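Paper bowls for hot soup – lining going soft
Catering and Takeaway board, page 1

Fernudness
Posted Wednesday, 09:14

We do soup and dal at a lunch counter and are looking at moving from plastic to paper bowls. Trial sleeve was fine with thick soups. With thin broth the base went soft after a long sit under the lid. Stacked white containers in the first picture, a single white paper bowl in the second. 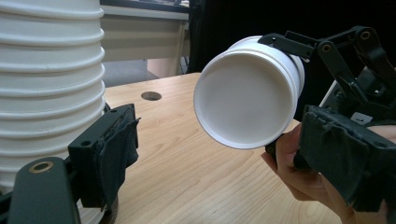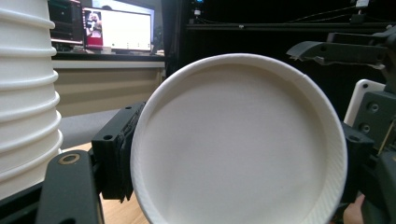

Filed under: Packaging / Hot food / Disposables

Does anyone have figures for how long a lined paper bowl holds broth at serving heat?

Clulilham
Posted Wednesday, 09:52

Depends on the lining. PE lined board will hold for hours if the seam is sound. PLA starts to soften well below boiling, so ask the supplier for the rated fill temperature in writing. If they only say "suitable for hot food", assume nothing.

Also check where it goes soft. Base edge means the joint between wall and disc. Middle of the base means the lining.

Fernudness
Posted Wednesday, 10:20

Base edge, mostly. Supplier is Mittal and the sheet gives no temperature.

e_biwott
Posted Wednesday, 11:03

I disagree about PLA. We ran 284 portions of ramen through PLA lined bowls in a week and had 2 returned, both with crushed rims. Fill temperature matters less than lid fit. A lid without a vent holds steam against the bare edge of the board, and the water gets in there.

Clulilham
Posted Wednesday, 11:31

Ramen is mostly eaten within minutes. Fernudness is asking about a long sit. Those are different tests.

e_biwott
Posted Wednesday, 11:40

Ours went out on bikes. Not minutes.

Leanne Bellamy
Posted Wednesday, 13:15

Fill one with water at your serving temperature, lid on, stand it on kitchen roll and look every quarter of an hour. Do 4 from different parts of the case – seams vary within a sleeve.

Fernudness
Posted Wednesday, 16:48

Will do that with vented and plain lids. The case is 776 bowls, so I can spare a few.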